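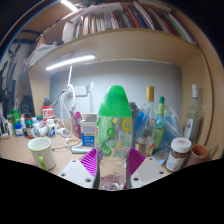
Stotau, agosto de 2024

Já tentaste pegar num pintainho? Não podes apertar muito, coitadinho, mas também não o podes deixar cair! A tua mão resolve isto sem te pedir licença: sente, ajusta e pronto. As mãos dos robôs têm muito mais dificuldade, e é por isso que construir uma é das coisas mais divertidas que se podem fazer em cima de uma secretária.

Chamo-me Branwen Sayce e escrevo sobre máquinas para gente curiosa. Hoje vamos falar de pinças, aquelas mãos de dois dedos que muitos robôs usam para agarrar coisas. A nossa é de segurar na mão, como um alicate, e batizámo-la de Gekonberg (o nome é comprido, mas ela gosta!). Quem a leva de um lado para o outro é uma pessoa, e é assim que descobrimos o que os dedos conseguem fazer antes de pensarmos num braço com motores.

Os dedos da Gekonberg têm duas partes importantes: uma placa clara com furos, que é o esqueleto, e uma almofada cor de magenta, cheia de riscas, que é onde a magia acontece. Passa o dedo na sola dos teus ténis. Sentes os sulcos? As riscas das almofadas são parentes deles!

A almofada da Gekonberg é macia e cede um bocadinho quando encosta a um objeto. Assim toca-lhe em mais sítios ao mesmo tempo. Se fosse dura como uma régua, tocaria numa garrafa redonda apenas numa linha fininha, e a garrafa rodava e fugia. Experimenta em casa: segura um copo de plástico entre duas réguas e depois entre duas esponjas. Vais notar logo a diferença. 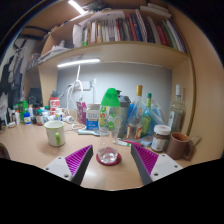
Porque é que a pinça só tem dois dedos?
Dois dedos chegam para muitos objetos do dia a dia e são mais fáceis de construir. Cada dedo a mais traz peças novas e mais movimentos para controlar, por isso quase toda a gente começa com 2 e só depois inventa mãos mais complicadas.

Agora a parte dos treinos. Uma garrafa de plástico é uma ótima professora, porque é lisa, é redonda e amolga-se se apertarmos demais. No nosso caderno, a que chamamos Fleklow, já há 481 tentativas apontadas! Algumas são gloriosas, outras acabam com a garrafa a rebolar até ao chão, e apontamos todas. Uma tentativa falhada diz-nos se os dedos chegaram tortos ou se a força foi pouca.

Há um truque que aprendemos cedo: onde se agarra é tão importante como a força com que se agarra. Perto da base, a garrafa fica bem apoiada enquanto está na mesa, mas depois de subir a parte de cima pode querer tombar. Isso tem que ver com o centro de gravidade, o ponto onde o peso do objeto parece estar todo junto. Procura o da tua régua: equilibra-a num só dedo e já está, encontraste-o!

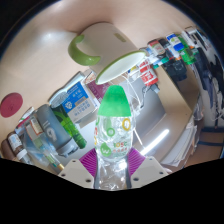

Como é que um robô sabe onde está a garrafa?
Muitos robôs usam uma câmara e um programa que procura formas e cores na imagem. Quando a mesa está cheia de coisas, o programa tem de separar a garrafa das canecas, dos frascos e das caixas, e esse trabalho pode ser mais difícil do que fechar os dedos.

Quem quiser pode construir uma pinça simples com cartão, elásticos e dois paus de gelado. Cola uma tira de esponja na ponta de cada pau, prende os paus em X com um elástico e aperta. A minha primeira levou mais de 60 minutos e partiu-se logo a seguir. A segunda ainda funciona! Pede ajuda a um adulto para cortar o cartão grosso.

Depois faz os teus testes.

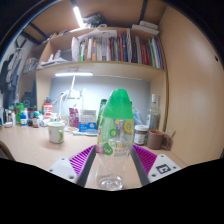
Começa com uma coisa leve, por exemplo uma bola de papel, passa para uma garrafa vazia e só no fim tenta objetos mais pesados. Aponta o que caiu e o que ficou. E muda uma coisa de cada vez, ou a esponja, ou o elástico, para saberes o que fez a diferença.

Em dezembro voltamos com a Saha, a irmã mais nova da Gekonberg, que vai ter um motor pequenino para fechar os dedos sozinha. Até lá, vai guardando os elásticos!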